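3.2 Collecting the demonstrations

I did most of the teleoperation myself, and Ronja Backlund took over whenever my wrists gave up. We drove the arm with the Pureck hand controller, which maps your palm to the gripper and your thumb to how far the fingers close. It's fun for the first hour! After that you start noticing every bit of lag, and we ended up capping our sessions at 100 demonstrations so that tired driving wouldn't leak into the data. In total we kept 3730 demonstrations over 6 tasks, all recorded at our Plullodberg site in November.

The marker pickup looked like the easy one when we wrote the task list, and I was wrong about that. On a shiny white tabletop the ceiling lights show up as big bright bars in the wrist view, and a white barrel gives you very little contrast to aim at. I learned to steer by the black cap (Ronja used the label, she says it's a better guide to the angle) and to get a finger on each side before closing. Our two styles are easy to tell apart in the logs – I come in slowly and straighten up late, she lines up high and drops. We left both in. The Ortuño baseline filters its operators down to one style, and I wanted to see if the policy could cope without that.

Figure 4 gives the wrist view during a marker approach. Grasps where the operator backed off and tried again were kept too, as long as the marker stayed on the table.
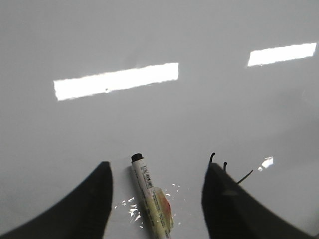
Figure 4. Wrist camera view, marker pickup task, with the gripper fingers open on either side of the marker.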